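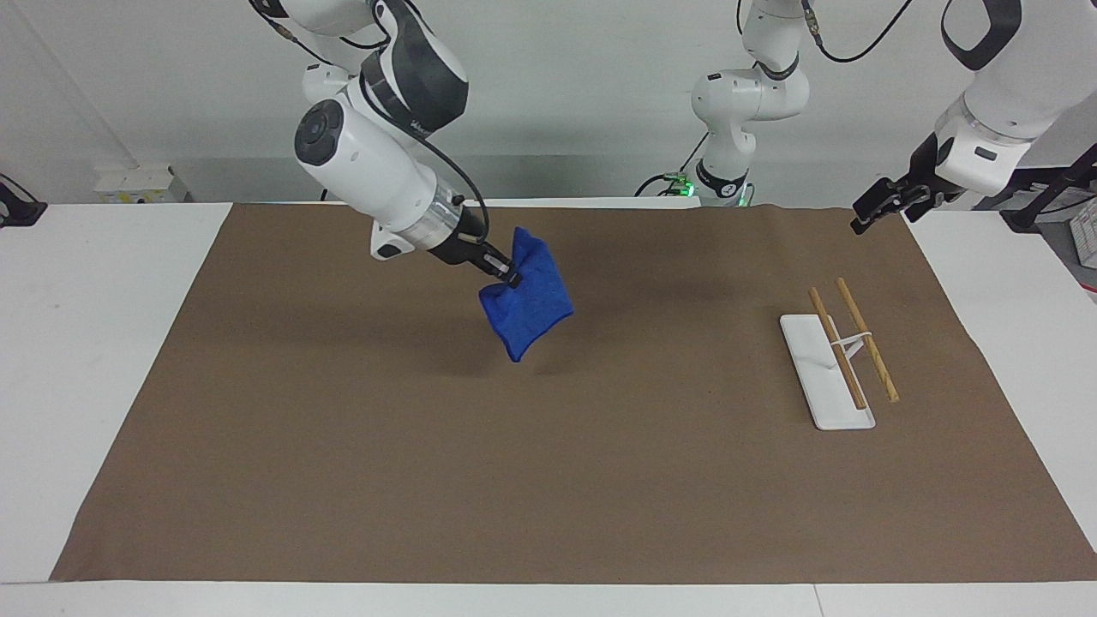
Two-arm table cell at the Ocampo workshop, with cloth, tray and chopsticks on the paper mat.

The Sestunus automation group is sharing its current practice for looking after this cell. The notes were prepared by Radwa Soliman and Tetteh Quansah for sites that run a similar table. 1/6

The mat is plain brown paper laid over the white tabletop. It is replaced every 2 weeks, or sooner if a crease catches a fingertip. Strips of bare table are left at both sides so that the paper can be checked for drift. 2/6

Cables come next. The cable on each wrist must have enough slack for a full turn of the joint and must not rub on the gripper. Operators move each arm slowly through its range at the start of a shift and watch the loop — not the screen — while doing so. 3/6

Gripper fingers are wiped after about 1000 cycles. Cloth work sheds lint, and lint on the finger pads changes the grip on thin items such as chopsticks. Please use a dry wipe only. Solvent has damaged pads at our Zomau site. 4/6

Finger alignment is checked with both grippers open and empty. If the tips do not meet evenly on closing, stop the cell and tighten the 4 finger screws in the order given on the service card. Repeat the close test 10 times before returning the cell to use. 5/6

Questions on spare pads and mat paper should go to Liesl Kaufmann. A revised service card will be issued in January — until then, the present card remains in force. 6/6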